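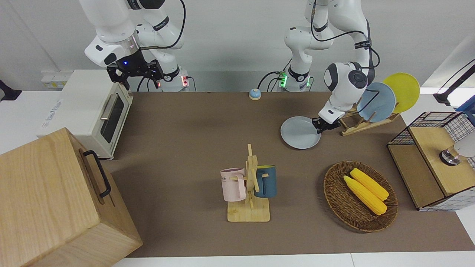
The Tovgate cell wrote:
> Our left gripper lets plates creep when it takes them by the rim. Pads are new. Is it the close force or the wrist angle?

Wrist angle, I'd bet! We had the same trouble on our two-arm table at Leller and spent all Tuesday on force settings before looking at the wrist zero. Re-zero with the gripper open and the arm parked, then run the plate pick on its own – no oven moves yet. Ours went 181 cycles with no creep after that, and I was grinning like a kid.

Check the cable loops too. A tight one tugs the wrist at full reach. Send me your log and I'll gladly go through it!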